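Automatización de tareas domésticas

La automatización de tareas domésticas es la rama de la robótica dedicada a labores como recoger una mesa, guardar alimentos o fregar. Pese a los anuncios de fabricantes como Premon y Flarkine, ningún sistema comercial las realiza sin supervisión en una vivienda corriente. Los ensayos suelen limitarse a mesas preparadas, con comida de juguete y pocos utensilios.
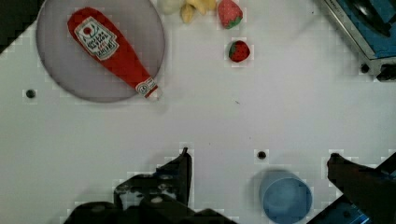

Según Kathleen Ó Néill, la crítica es injusta: también los aspiradores autónomos empezaron en salas despejadas, y exigir una cocina real desde el primer día habría acabado con ellos.

El argumento tiene límites. Un aspirador evita los objetos; un brazo debe agarrarlos, y una botella sobre un plato plantea problemas que el suelo no plantea. 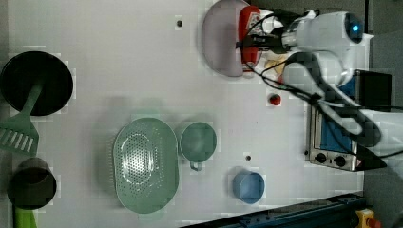 Evaluación

La prueba Coughlan comprende 40 tareas y 1,166 intentos. Sus detractores señalan que puntúa cada movimiento por separado – coger, trasladar, soltar – y no la faena completa.

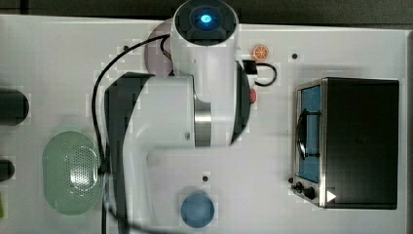 Tampoco mide el tiempo que una persona dedica a colocar las cosas antes de cada intento. La variante Ostow, presentada en diciembre, lo incluye, aunque solo en 9 de las tareas.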